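6. 数値計算の条件と計算環境

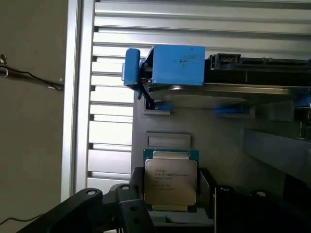
図7 Intel Xeonプロセッサの上面

6.1 対象水域と計算期間

本節では、Skerken湖の水温成層を対象とした数値計算の条件を述べる。支配方程式と離散化の方法は前節に示したとおりであり、繰り返さない。計算領域は湖の全域とし、流入河川であるFlulterau川については河口からやや上流の水位標までを含めた。流出は湖の南端にある堰のみとした。湖岸の小規模な沢からの流入は流量の連続観測がなく、集水面積の比によってFlulterau川の流量から推定した値を、最寄りの湖岸格子に与えている。

計算の開始日は、湖心での鉛直水温観測がそろう2011年9月24日とした。終了は同年12月の末である。この期間には、夏季に発達した成層が表層から冷却されて弱まり、湖心で全層循環に至るまでの過程が含まれる。成層の形成期は対象としていない。形成期を扱うには春先の融雪出水の水温が必要になるが、河川側の水温計は当時まだ設置されておらず、気温からの推定に頼ると表層の昇温の時期が年によって大きくずれることが予備計算で分かっている。

6.2 格子と時間刻み

水平格子には直交格子を用い、湖心では粗く、河口と堰の周辺では細かくした。鉛直方向にはz座標系を用いた。表層から水温躍層の下端までは層厚を薄くとり、それより深い部分では下方ほど厚くしている。σ座標系も試したが、湖盆の東側は湖底の勾配が急で、斜面に沿って躍層をまたぐ見かけの流れが生じた。この流れは風を与えない静止状態の計算でも消えず、躍層の位置を不自然に下げるため、採用しなかった。

z座標系では湖底が階段状に表現されるので、斜面上の薄い密度流は弱く見積もられる。この影響は12月の冷却時に湖岸から湖心へ向かう沈降流に現れると考えられ、結果の解釈にあたっては注意がいる。湖底に接する格子では層厚を部分的に調整し、湖の容積が測深図から求めた値と一致するようにした。

時間刻みは60秒で固定した。表面波の伝播を陽的に解く部分については、この刻みをさらに細分している。可変の時間刻みは強風時の安定性の面で有利だが、出力時刻が計算ごとにずれ、ケース間で差をとる際に内挿が必要になる。本研究では躍層の深さのわずかな違いを比較するため、固定刻みを優先した。

水温と流速の出力間隔は6時間とした。内部静振の主要な周期はこれより長く、振動の位相を追うには足りる。ただし、河口付近で見られる短周期の水温変動は、この間隔では解像されない。

6.3 境界条件

水面での熱収支は、短波放射、長波放射、顕熱および潜熱の各項から求めた。気温、湿度、風速は湖岸の気象観測点の値を用い、湖面全体に一様に与えている。実際には北岸の丘陵が風を遮るため、北西風のとき北側の湾の風速は観測点より小さい。この差を補正する係数を文献値から与えることも検討したが、地形の条件が異なる湖で得られた係数であり、本湖に当てはめる根拠が弱い。補正は行わず、北側の湾を比較の対象から外した。

短波放射の水中への減衰は、透明度の観測値から求めた減衰係数で表した。透明度は季節とともに変化し、秋には出水のあとに低下することが多い。係数は観測日の間を線形に補間した。出水の直後に観測がない場合、補間では透明度の一時的な低下が再現されず、表層への加熱が弱めに評価される。

Flulterau川の流量は水位標の記録と水位流量曲線から求めた。曲線の作成に用いた流量観測には高水時のものが少なく、曲線の上端は外挿になっている。河川水温は、欠測のない区間については測定値を、欠測の区間については気温との回帰式による値を用いた。回帰式は秋から初冬のデータのみで作成した。年間を通じたデータで作ると、融雪期の低い水温に引かれて秋の値が低く出るためである。

湖底での熱流束は零とした。堆積物からの放熱は初冬の浅水部で無視できないという報告もあるが、堆積物の温度の測定値がなく、初期値を与えることができない。

6.4 初期条件

初期水温には、湖心の係留系で得た鉛直分布を用いた。係留系の水温計はCalteckの記録式で、7深度に取り付けられている。深度間はスプラインでつなぐと躍層の下で逆転が生じたため、線形補間とした。水平方向には一様とし、流速は全域で零から始めた。

この初期値では、計算開始時に実際に存在していた躍層の傾きが失われる。開始直後の数日間は風に対する応答が観測と合わず、この期間は評価に含めない。初期の流速場の影響は、底面摩擦と粘性による減衰のため、比較的早く見えなくなる。一方、初期水温の誤差は深層に長く残る。深層の水温は全層循環まで水面との熱交換をほとんど受けないので、係留系の最下部の値の確からしさが、循環開始の時期の計算結果に直接影響する。係留系の水温計は回収後に恒温槽で比較し、器差を補正した値を使用した。

6.5 計算ケース

計算は2ケースについて行った。一方は乱流モデルの係数を標準値としたもの、他方は躍層付近の鉛直拡散の下限値を小さくしたものである。以下、前者を標準ケース、後者を低拡散ケースと呼ぶ。

鉛直拡散の下限値は、モデルが直接には表現しない内部波の砕波などによる混合を補う目的で置かれている。値を大きくとると躍層がなまり、深層の水温が観測より早く上がる。小さくとりすぎると、躍層の勾配が格子の解像度に依存するようになる。二つのケースは、この下限値以外の条件をすべて同じにしている。風の応力係数や減衰係数もあわせて変えれば観測との一致は改善するはずだが、複数の係数を同時に調整すると個々の効果が分離できなくなるため、ここでは扱わない。

6.6 計算環境

計算コードには、静水圧近似に基づく三次元湖流モデルFagundesを使用した。圧力の反復解法を含む部分は領域分割により並列化されており、鉛直方向の拡散は各水柱で独立に解かれる。計算にはIntel Xeonプロセッサを搭載した計算機を用いた。

本モデルでは、演算そのものより配列の読み書きに要する時間が長い。水温、流速の各成分、乱流諸量を各時間刻みで全格子について更新するためで、並列数を増やしても、ある程度からは計算時間が短くならなかった。陸域の格子を配列から除いて水域の格子だけを連続に並べる改変を加えたところ、湾の多い本湖では所要時間が短くなった。改変の前後で同一の入力を与え、出力の差が丸め誤差の範囲にあることを確認している。

計算はすべて倍精度で行った。単精度では、深層のように水温変化の小さい部分で、一刻みあたりの変化量が水温の値に対して小さくなりすぎ、加算の際に失われる。この誤差は短期間の計算では目立たないが、12月まで積分すると全層循環の開始時期に影響する可能性がある。出力ファイルは容量を抑えるため単精度で保存し、再開用のファイルのみ倍精度とした。

6.7 観測値との比較の方法

計算結果との比較には、係留系の各深度の水温を用いた。観測値は計算の出力時刻を中心に平均し、計算値は係留系の位置を囲む格子から水平方向に内挿した。躍層の深さは、水温の鉛直勾配が最大となる深さで定義した。勾配の極大が複数ある場合には下側のものをとった。日中の加熱で生じる浅い二次的な躍層を除くためである。

全層循環の開始は、表層と最下層の水温差が水温計の器差を下回り、その状態が続いた最初の時刻とした。一時的に差が縮まっても、その後に再び成層した場合は循環とみなさない。風の弱い晴天が続くと初冬でも弱い成層が戻ることがあり、瞬時値だけで判定すると開始時期を早く見積もることになる。両ケースの比較結果は次節に示す。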